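Petine 거실 살림 어휘 모음 README

안녕하세요, 이 폴더까지 들어와 주셔서 감사합니다. Petine은 제가 몇 년째 혼자 모으고 있는 한국어 살림 어휘 목록이에요. 처음에는 번역 일을 하다가 '러그'랑 '깔개'랑 '카펫'을 매번 다르게 옮기는 제 자신이 답답해서 메모장에 적기 시작했는데, 그게 점점 길어져서 결국 파일로 나누게 됐습니다. 부엌 편과 욕실 편은 아직 정리가 덜 됐고, 지금 올려 둔 건 거실 편이에요.

현재 버전에는 표제어가 592개 들어 있습니다. 이 중 49개는 뜻풀이가 아직 임시예요. 상태 칸에 '임시'라고 적힌 줄은 인용하지 말아 주세요. 제가 밤에 졸면서 쓴 것도 있어서 다시 보면 좀 부끄럽습니다.

파일 구성

words.tsv: 본 목록. 탭으로 구분했고 인코딩은 UTF-8입니다.
examples.tsv: 예문. 표제어 번호로 words.tsv와 연결돼요.
variants.tsv: 지역형, 옛 표기, 흔한 오표기.
notes.txt: 고민한 흔적. 안 읽으셔도 됩니다(근데 저는 이 파일이 제일 재밌어요).

words.tsv의 칸은 순서대로 번호, 표제어, 품사, 갈래, 뜻풀이, 비슷한말, 상태입니다. 갈래는 가구, 깔개, 조명, 수납, 먹을거리, 동작, 상태 표현으로 나눴어요. 갈래를 더 잘게 쪼개 달라는 메일을 받은 적이 있는데 한번 해 봤더니 '기타'가 너무 커져서 되돌렸습니다.

탁자 쪽 낱말에 대해

거실 편에서 제일 오래 붙들고 있던 게 탁자 이름이에요. 탁자, 테이블, 티테이블, 소파 테이블, 좌탁, 찻상, 다과상… 사람마다 쓰는 범위가 다 다릅니다. 저희 집에서는 낮으면 그냥 다 '상'이었거든요. 그래서 뜻풀이를 높이로 가르지 않고 쓰임새로 갈랐고, 재질은 '유리 탁자'처럼 앞말로만 처리했습니다. 다리가 접히는 건 따로 표제어를 줬어요.
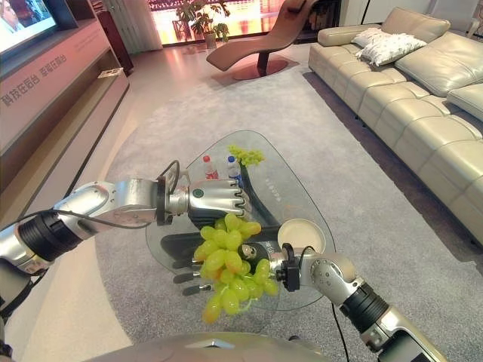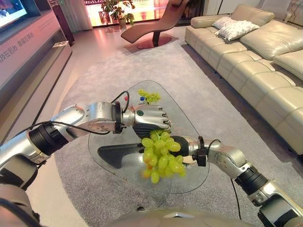
거실의 유리 탁자. 청포도 송이는 두 사진 모두에 보인다.

과일 세는 말도 여기서 같이 다룹니다. 포도는 '송이', 낱개는 '알'. 여기까지는 쉬운데 송이에서 작게 갈라져 나온 가지를 뭐라고 부르는지가 은근히 어려웠어요. 저는 '작은 송이'로 올려 두었고, variants.tsv에 다른 후보도 몇 개 적어 놨습니다. '청포도'는 품종 이름처럼 쓰는 분도 있고 색만 보고 쓰는 분도 있어서 뜻을 둘로 나눴어요.

예문은 어디서 왔나

전부 제가 직접 썼습니다. 소설이나 신문에서 가져온 문장은 없어요. 초기 판에는 Delthorpe라는 동네 게시판 글을 손봐서 넣은 예문이 있었는데, 출처를 일일이 밝히기가 번거로워서 싹 빼고 새로 썼습니다. 그래서 예문 말투가 한 사람처럼 들릴 거예요. 한 사람이 썼으니까요 ㅎㅎ 문체가 다양해야 하는 작업이라면 예문 파일은 빼고 쓰시는 게 좋습니다.

예문 길이는 한 표제어에 하나에서 셋까지. 동작 갈래('걷다', '펴다', '개다', '치우다' 같은 것들)는 뜻이 많아서 더 붙였고, 제일 많은 건 '펴다'로 예문이 10개예요. 이불도 펴고 상도 펴고 우산도 펴고, 참 바쁜 동사입니다.

알려진 문제

서울말 위주입니다. 제가 서울에서 자라서 그래요. 경상도 쪽 낱말은 variants.tsv에 조금 있고 제주말은 하나도 없습니다.
'등'과 '조명'의 비슷한말 칸이 서로 안 맞아요. 한쪽만 고치고 잊어버린 것 같은데 다음 판에서 맞출게요.
외래어 표기가 섞여 있습니다. '소파'를 기본으로 삼고 '쇼파'는 오표기로 돌렸는데, 검색하기 편하도록 지우지는 않았어요.
엑셀에서 바로 열면 한글이 깨질 수 있습니다. 데이터 가져오기로 여시거나 Joltura 스크립트(tools 폴더에 있어요)로 한 번 변환해 주세요.

바뀐 점

7월 판에서 깔개 갈래를 통째로 다시 썼습니다. '러그'는 바닥 일부에 까는 것, '카펫'은 넓게 까는 것으로 잡았는데 실제로는 정말 마구 섞어 쓰더라고요. 그래서 두 뜻풀이에 서로를 비슷한말로 걸어 뒀어요. 낱말 번호도 그때 바뀌었으니 예전 파일과 섞어 쓰시면 예문이 엉뚱한 데 붙습니다. 꼭 같은 판끼리 쓰세요!

예전에 Drakos라는 이름으로 받아 두신 분들이 계실 텐데 같은 자료예요. 이름만 바꿨습니다.

쓰는 조건과 연락

공부나 번역, 연구에는 자유롭게 쓰셔도 됩니다. 고쳐서 다시 올리실 때는 Petine에서 왔다고 한 줄만 적어 주세요. 통째로 묶어서 파는 것만 하지 말아 주시고요.

빠진 낱말이나 이상한 뜻풀이를 발견하시면 이슈로 남겨 주세요. 표제어 번호랑 판 이름을 같이 적어 주시면 찾기가 훨씬 빠릅니다. 사투리 제보는 어느 지역에서 들은 말인지도 부탁드려요. 답은 좀 느린 편입니다.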